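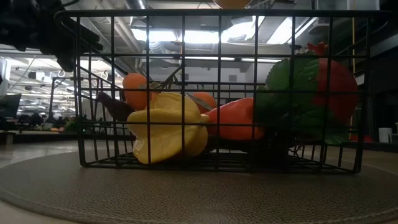

Frutero de alambre con fruta de juguete, ¿qué le pongo debajo?

Montecinos – 6 de noviembre de 2025
Hola a todos, les muestro mi cestita negra. Las naranjas, la carambola, el pimiento y esa frutilla enorme son de juguete, y me encanta lo alegre que queda todo. Mi duda es el mantelito redondo: ¿lo dejo?

Hatik
¡Déjalo, por favor! El gris suaviza mucho el negro. Yo sacaría la frutilla – le queda grande al resto, pobrecita.

Domingo Arancibia
No estoy de acuerdo con Hatik, la frutilla es la gracia. Yo cambiaría el mantel por uno de color.

Montecinos
Gracias, qué amables. Va con otro surtido, sobre la mesa de madera clara:

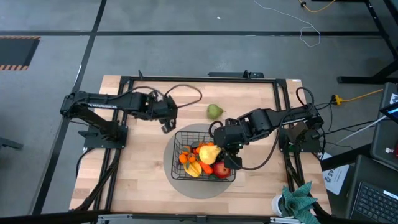
Con plátano, zanahoria y manzana roja; la pera verde, fuera del cesto.

Hatik
Mucho mejor de tamaños. Y el mantel no se toca, Domingo :)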